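2/28/25

Day off, so I got to the workshop early, before the heat had come up. Girnex was where I left it on Wednesday night, powered down with the arm folded back over the bench. That's still the name for the whole build, arm and table and controller together. I keep meaning to pick a better one.

The job for this month is drive swaps. Get a drive out of the bracket, carry it over to the tower, line it up with the cage, push it home. By hand it's a job you do without looking. The arm needs every step of it written down, and the step I keep getting wrong is the carry. If the drive tips even a little on the way over, it catches on the edge of the case and the whole run stops.

First hour went on the grip. I had the force set too high last week and I could hear the fingers creak. Brought it down in small steps until a drive stayed put when I tugged on it, then ran the same pickup again and again with the old Dratport script. It dropped one onto the foam, early on. After that I moved the pickup point closer to the middle of the long side and left the force alone.

Second hour was the path. I raised the travel height by 60 millimeters and put in a pause over the case, long enough to check the angle by eye before it goes down. It makes the whole run slow. I don't care about slow yet. 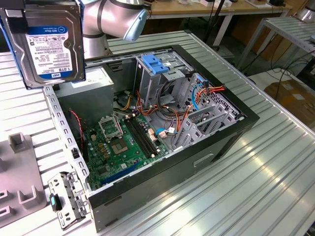
Ye-rin Yang
Workshop diary, Girnex build

The WD Blue is the one I've been using for all the upright carries, the 1.0TB. The label makes it easy to tell from across the bench which way the drive is facing. The tower is on its side with the panel off, and I want to keep it that way until the insert works. The power wires around the cage are the next problem. A person just pushes them aside with a thumb. I could tie them back, but then I'd be testing on a case that's tidier than any I'd ever open for real. Left them for now.

Lunch at the bench, cold noodles. Wrote up the morning settings while I ate so I wouldn't lose them like I did in December.

Afternoon was worse. Tried the insert 6 times and got 2 good ones. The other tries all stopped at the mouth of the cage — the drive came in a hair too far toward the back and the arm backed off the way it's supposed to. At least the stop works. I think the offset is in the table frame and has nothing to do with the code. I loosened the corner bolts to shift a rail last weekend and never measured again after I tightened them.

Almost 500 lines in the log now and most of them are the same error. I should have it skip repeats.

For tomorrow: measure the table from the base of the arm, both diagonals. Order more finger pads. Find the long hex key. Put the offset in the settings file and take it out of the script.

Swept up and locked the door at five.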